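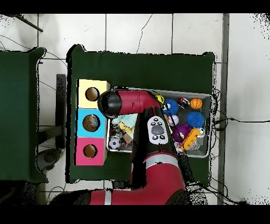
Bisunex Water Quality Lab Kit

Grades 6-12. Students test prepared water samples for pH, hardness, nitrate and dissolved oxygen, then decide which of four sites is the source of a contaminant. The activity covers titration, color comparison, serial dilution and the recording of uncertainty. Two class periods of 50 minutes are required. A third period is recommended if students write a full lab report.

Materials are supplied for 3 classes working in groups of 4. Each site sample, named Vustby, Skistlow, Bermúdez and Control, is shipped as a dry concentrate and made up with distilled water before use. Total volume per site after dilution is 400 mL.

Kit contents: sample concentrates, indicator solutions, graduated pipettes, reaction plates, color charts, student worksheets and a teacher guide with answer key and standards correlation.

Required but not included: distilled water, beakers, safety goggles, gloves, paper towels.

Storage: keep indicator solutions at room temperature and out of direct sunlight. Shelf life is 12 months unopened. Diluted samples should be used within two days. Nitrate readings drift after that.

Safety: the hardness reagent is a mild irritant. Safety data sheets are packed with the teacher guide. Dispose of used solutions according to district policy.

Catalog no. 519. Refill pack sold separately; it contains concentrates and indicators only. Worksheets may be copied for use within the purchasing school.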